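Jadville council wants to repaint the market square in "energising" colours. Cost: 164 thousand. I read the whole consultation so you don't have to. A thread.

1/ The claim is that bright paving makes people stay longer and spend more. The source is a survey by Singhal, the consultants who would also get the design job. Hmm.

2/ They asked 38 people. In March. Outside a bakery. I'd stay longer outside a bakery too.

3/ The other evidence is Wirnberg, where footfall "rose after painting". The free parking started the same month -- page 19, in a footnote.

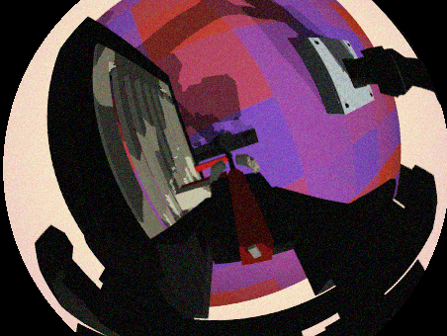 Violet, magenta, rose, orange-red. Bold checks, computer-rendered.

4/ Poonam Saxena asked at the meeting what upkeep would cost. She was told it would be "looked at in phase two". Phase two has no date and no budget.

5/ I like colour. I'd just want to know who scrubs the chewing gum off it, and whether the drains get fixed first. They've flooded twice since I moved here.

6/ Rajkumari Chaudhary has put up a petition for the drains -- 1322 names when I looked at lunchtime. Link in my bio. Comments to the council close at 5pm on the last day of the month.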